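Setting up the tulip-and-vase task on a Drescombe two-arm kit

Applies to: Drescombe tabletop kit, two arms, Cistach controller software. Allow one afternoon for a first run. The kit must already be bolted together and powered; see the assembly page if it isn't.

1. Check the supply
The controller accepts 230 V input and feeds the arms at 24 V. Leave the arms switched off while you work between them.

2. Place the vases
Use three glass vases of different shapes. Keep one of them colored, as clear glass gives the depth estimate more trouble and you want a comparison. Leave enough room between neighbors for an open gripper to pass.

3. Lay out the stems
Artificial tulips are fine. Drop them on the green surface without lining them up. Mix bloom sizes. Long stems with stiff leaves are the hard cases, so include at least one.

4. Home the arms
Run the homing routine from the Cistach panel, left arm first. Both grippers should stop over the table with the fingers angled down. If one stops short, error 823 appears in the log. Clear it, back the joint off by hand and home again. 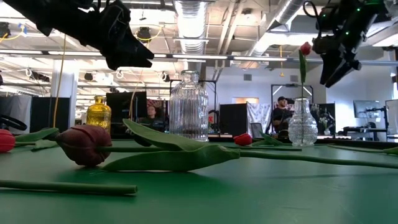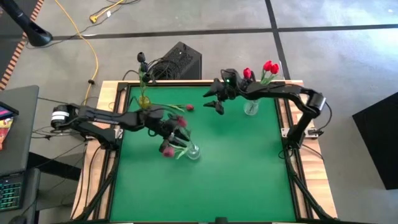

Tulips and glass vases on the green work surface, with the two grippers over it.
Prirkedo Applications Desk | Tabletop Kits

5. Set the grip
Start with the "soft stem" preset. Grip below the lowest leaf where you can. Gripping at the bloom is quicker but tends to pull the head off its wire after a few dozen picks. Keep spares.

6. Record and replay
Move each arm through one full pick and insert, then save it as a named routine. Approach the vase from above and lower the stem straight down. Side approaches tip narrow bottles. The kit stores over 2000 waypoints, and a single insert uses very few of them.

7. Hand over between arms
Optional. Set one arm to hold and the other to take. The Delić add-on fingers have a rubber face and hold thin stems better than the stock pair, at extra cost. The stock pair manages if the stem is turned so that the leaves face away from the fingers.

Known limits
The software has no collision check against glass, only between the arms. Homing has to be repeated after every power cut. Replay speed above the default setting isn't recommended for this task.

Page maintained by Delyth Prosser. Last checked in March against the current controller release.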